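Beltton Home Capture Kit, two-arm
Demonstration recording for imitation learning

The Beltton kit records household manipulation tasks as synchronized video and joint data, ready for policy training. It is built for teams that need examples from lived-in kitchens, with ordinary appliances, clutter and people present.

What is recorded
Head camera view, wrist camera view, joint positions and gripper opening, all on one clock. Each episode is stored with a task label, an operator note and a keep or reject flag. Rejected episodes stay on disk – they are hidden from export by default.

Supplied with the kit
Two arms with parallel grippers
Head camera and wrist cameras
Recording unit with Samska software, 12 months of updates
Cable set and spare gripper plates

Sample data
The Fajardo kitchen set holds 1353 episodes, of which 909 are door tasks. Refrigerator doors are labeled by grasp point (handle or door edge). Low-light wrist video is exported without brightening. A further 111 episodes from the Bondoden site will be added in May.

Not included
Mobile base, training hardware, annotation beyond the task label.

Orders and data access: Kristine Soriano, Beltton sales desk. Please state the number of operators and whether you need raw or compressed video.

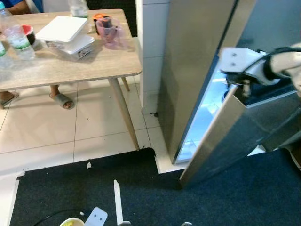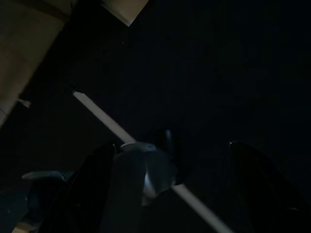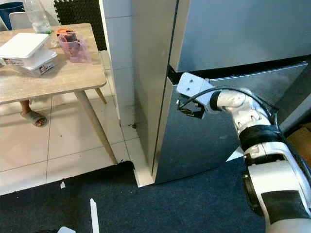
Fajardo kitchen set. First and third: head camera, refrigerator door tasks. Second: wrist camera, low light.

Page updated Monday, April 22, 2019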